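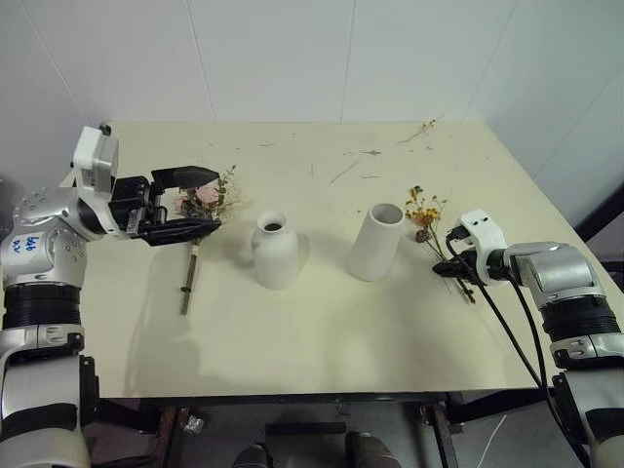

The two Klinhom vases, empty, beside the rose bouquet and the dried yellow flowers.

Klinhom vase pair, matte white
Reviewed by Ok-hee Yeom

The Klinhom set is two white ceramic vases, one bottle-shaped and one a plain cylinder. I paid 423 for the pair in August from Stilholm, who also sell them separately. Delivery took 9 days and both arrived without chips.

The finish is matte all over the outside. It picks up gray marks if you set it near metal, but a damp cloth with a little dish soap takes them off. Don't use a scouring pad. I tried one on the base and it left a shiny patch.

The bottle has a rounded shoulder and a short, narrow neck. It suits a small bunch with few stems. A pale pink rose with dried sprigs and gray-green leaves goes in fine if you tie the stems tightly first. Thick stems are a problem, and so is cleaning. You will need a bottle brush if you ever put water in it.

The cylinder is easier to live with. The top is wide open, so you can get a hand brush to the bottom. Dried yellow flowers on thin, wiry stems tend to slide to one side and lean on the rim. I put a handful of clean gravel in the bottom and they stand better. Cut the stems a little at a time, as a bunch that is too short disappears inside.

Both are stable on a flat table. The cylinder is steadier empty than the bottle is with a top-heavy bunch in it.

Before these I had a Drernow pair that cost 384. Those were glazed and easier to wipe, but the necks were uneven and one leaked. Cornel Stanciu still has the Honaseo cylinder and likes the heavier base. It is a better vase for fresh flowers.

For dried flowers I would buy the Klinhom set again. If you only want one, get the cylinder.

Rating: 4 out of 5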